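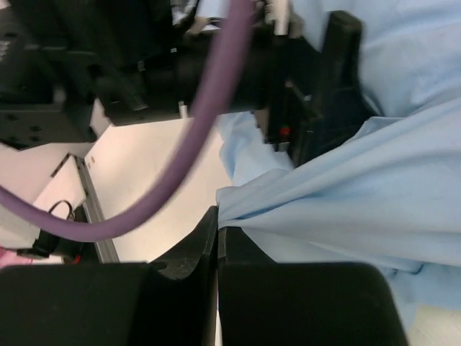

Folding on the white table

Last updated 08/07/2026

Search this blog Search

I have been trying to get better at folding laundry. It isn't a big subject, but it takes up part of every day in my house and I was doing it badly. I used to fold on the bed, which is soft and too low, and everything came out crooked. Then I would put the crooked pile in the closet and it would fall over.

So in November I moved the whole job to a table. A white top is a good surface for this. You can see lint on it, you can see a stain you missed, and a light blue cloth shows up clearly enough that you can tell where the edges are. On my old bedspread, which was a blue plaid, I lost track of corners all the time.

The thin blue cloths are what I want to write about, as they gave me the most trouble. I have a stack of them. I use them for drying glasses, wiping the counter, covering dough and lining the bread basket. They are the light blue ones sold under the Nover name at the discount store on my side of town. They come out of the dryer in a wad, and the wad is the problem.

Finding a corner

A crumpled cloth has four corners and none of them are where you think. My old method was to grab the wad in the middle and shake it. That works on a bath towel. On a thin cloth it mostly makes a different wad.

What I do now is look for one gathered corner and pinch it, just the corner, and lift. The rest hangs down and the weight pulls some of the folds out. Then I run my other hand along the hem until I get to the next corner. If I go slowly I don't lose the hem. If I hurry I end up holding a corner and some random spot in the middle, and the cloth folds into a triangle with a tail.

Once I have two corners on the same side, I lay that edge down flat on the table, let the rest fall toward me, and smooth it with the side of my hand. Then in half, in half again, and in thirds. The last step took me a while to settle on. Halves all the way gave me a square that was too thick for the drawer -- thirds gives me a flat strip that stands up on its edge.

Wrinkles

I don't iron these. I did it for a while and it added a lot of time for a cloth that was going to be used on a wet glass the same evening. If they are smoothed by hand while they still have a little warmth from the dryer, they come out fine. If they sat in the basket overnight they keep the creases, and I fold them anyway.

A reader asked in the comments on my sheet post if fabric softener helps with wrinkles. I stopped using it on the kitchen cloths. They seemed to soak up less water with it. I use half the detergent I used to and skip the rest.

Clearing the table first

The other thing that changed the job was keeping stuff off the part of the table where I fold. My table at home collects everything. There were charging cords, a pair of scissors, mail, and a tape dispenser. A cloth dragged across a cord will catch on it, and then you either pull the cord off the table or pull the cloth out of shape. I bought a small Ichikawa bin that sits on the shelf, and all the cords go in it before I start. It takes a minute.

I also tried a folding board. It was a Fetico one, the hinged kind that you flip. It was good for T-shirts and not much use for anything square, so I gave it to my sister. Shirts I now do by hand the same way I do the cloths, starting from the shoulders.

Where they go

The drawer next to my sink is shallow. It holds 2 rows of cloths standing on edge, with the folded side up. I put the clean ones in at the back and take from the front so they wear evenly. Before this I used the same ones over and over and the bottom of the pile never moved. I found a few down there that still had the store crease.

Worn ones go into a bag under the sink and get used for the floor or for shoes. A cloth goes in the bag when it has a hole in it or when the hem starts to come loose. Loose hems are the more common reason with these -- the stitching on that edge is not very strong. I have thought about resewing them on the machine, but a new pack of 6 costs less than my patience.

I still have not worked out fitted sheets. I wrote about the Grornilus set last year and the elastic on it has gone slack at one end, so now it won't fold square no matter what I try. I will probably cut it up for drop cloths when we paint the hallway.

Next time I plan to write about the sock basket, which currently has 3 singles in it that have been there since spring.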